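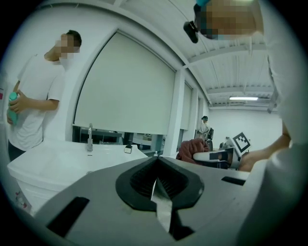 Lizelle Molefe
Investigadora principal, Grupo de Calidad del Agua en Edificios, Instituto Panyasiri

3. Puntos de muestreo y procedimiento

El estudio se limitó a grifos de lavabo situados en tramos terminales de la red interior, con uso irregular y sin recirculación. Se excluyeron las duchas y las tomas de cocina: las primeras por la formación de aerosoles durante la extracción, las segundas por la presencia frecuente de filtros instalados por los usuarios. El inventario de tuberías se obtuvo de los planos de reforma del edificio Kilix y se contrastó sobre el terreno en los registros accesibles. Cuando el plano y el trazado real no coincidían, prevaleció el segundo.

La variable principal fue la concentración de cloro libre tras un periodo de estancamiento nocturno. Como variables secundarias se midieron la temperatura, la turbidez y el cobre disuelto. El primer volumen extraído, de unos 900 ml, se recogió sin purga previa y sin desmontar el aireador, dado que interesaba el agua que recibe efectivamente el usuario al abrir el grifo. A continuación se dejó correr el agua hasta que la temperatura se estabilizó y se tomó el segundo volumen, representativo de la columna general. De cada volumen se separaron dos alícuotas, una para la determinación inmediata del desinfectante y otra, acidificada, para el análisis de metales.

El caudal se mantuvo constante con un limitador Vomov acoplado a la llave de escuadra. Anas Samir realizó las lecturas colorimétricas en el propio local, ya que el transporte introduce una pérdida de cloro difícil de corregir. La calibración del colorímetro se verificó al inicio y al final de cada sesión; las sesiones con deriva superior a la tolerancia del fabricante se descartaron completas. Las anteriores al 3 de marzo corresponden a la fase piloto y no entran en el análisis.

Para cada local se anotaron además el tipo de acabado y el mobiliario fijo, por su relación con la accesibilidad de las conexiones. La Figura 1 muestra un ejemplo de elemento blanco de contorno curvo sobre pavimento de baldosa gris de aspecto marmóreo, con una papelera de malla negra.

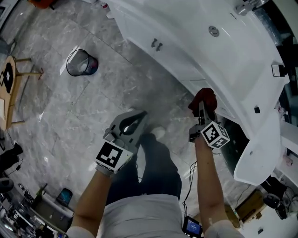 El tratamiento estadístico siguió un modelo lineal mixto, con el local como efecto aleatorio y el tiempo de estancamiento, la temperatura inicial y el material de la derivación como efectos fijos. Los valores inferiores al límite de cuantificación se sustituyeron por la mitad de dicho límite – práctica discutible, pero habitual en este tipo de series – y se repitió el cálculo con un estimador para datos censurados. Las diferencias entre ambos ajustes fueron pequeñas en el cloro libre y algo mayores en el cobre, por lo que para este último se presentan los dos resultados.

Tres derivaciones carecían de información fiable sobre el material. Se conservaron en el análisis descriptivo y se eliminaron del modelo. La purga automática Fadside, instalada en una de las columnas, permaneció desconectada durante todo el periodo de medida.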